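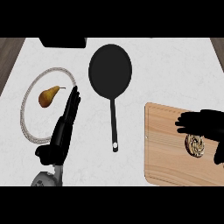 Section 4: Sealing a Stone Counter with Halex Penetrating Sealer. Stone looks permanent, and it is, right up until somebody sets down half a lemon. Pale marble with faint gray veining gives a spill very few places to hide, so a counter of that sort should be tested before it is put to regular use. The steps that follow cover one coat and one recoat. Allow most of a Saturday, and expect the family to need a sandwich at exactly the wrong moment.

Before you begin

1. Clear the counter completely. "Mostly clear" means sealing a ring around the toaster.

2. Wash with plain water and a drop of dish soap. Rinse twice. Leave the stone to dry for 12 hours.

Caution: Do not use vinegar. Your aunt's advice applies to glass.

3. Put a spoonful of water on the stone and wait ten minutes. If a dark spot appears, the stone is thirsty and you may continue. If the water just sits there, close the bottle and enjoy your afternoon.

4. Tape off any wood that meets the stone. Sealer on a wood finish dries to a cloudy patch that will outlive the warranty.

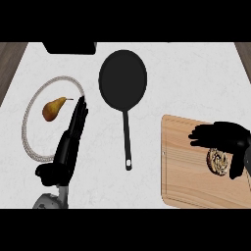

Applying the sealer

5. Shake the bottle. Pour 300 ml into a shallow dish. This covers almost 222 square feet on dense stone and a good deal less on anything chalky.

6. Wipe on with a lint-free cloth, working from the back edge toward yourself. Working the other way puts your sleeve in it.

7. Wait five minutes, then buff off everything still on the surface. Sealer left to dry on top turns sticky and collects crumbs.

Note: The Himach pad (part 402) fits the long handle. The older Sesositz pad also fits, for a short while.

8. Repeat steps 6 and 7 after two hours.

Caution: Open a window. Rags go outside, laid flat, until dry. A wadded rag can heat up and catch fire.

Recoating

Repeat the water test every January. For bottles with the Balogun cap, press down hard and turn left. Scissors void the cap.

Revised 09/03/2026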